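Kitchen Appliances and Food Texture
Handout 3: Stick blenders, and what the blade guard does
Course notes prepared by Bent Stougaard, October 2026

Welcome back! Last session was all about kettles, and I promised something with more splash in it. The stick blender is my favourite appliance on the whole course (cheap, quick to rinse, and full of lovely fluid mechanics).

Start with the bell, the flared guard around the blade. Liquid is drawn up from underneath and thrown out through the side vents, so the shape of those vents matters as much as the motor. The Moulin on the demo bench has 4 wide vents and pulls beautifully through soup. The Felov has narrow ones and makes a far better mayonnaise!
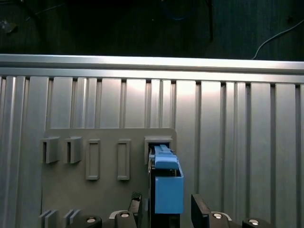
Ribbed aluminium panel with the rail along its top.

Key terms for the prac: bell, vent, shear, vortex, head space. Vortex is the one people mix up. If you see a funnel forming at the surface you're pulling in air, which is great for milk foam and terrible for a smooth purée. Tilt the shaft a little, then lower it before you press the switch.

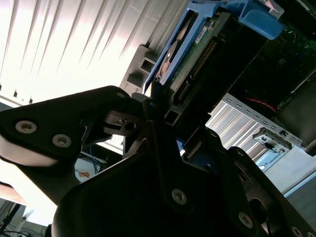 Thickeners and the stick blender

Geltex is a cold-setting powder, and it clumps the moment it hits still water. Get the blender running first, then sprinkle slowly. Try it at both speeds and write down the colour and thickness of each batch. I love this one, the change is so quick you can feel it in your wrist.

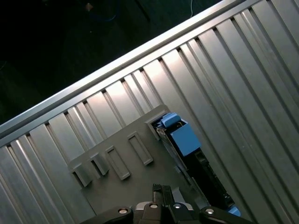 Plollbridge Course Notes, p. 21

Before the prac, read the section on cleaning. Unplug the blender, detach the shaft and wash the bell in warm soapy water, keeping the motor end dry. Bring an apron and a jar with a lid, as you'll be taking your mayonnaise home.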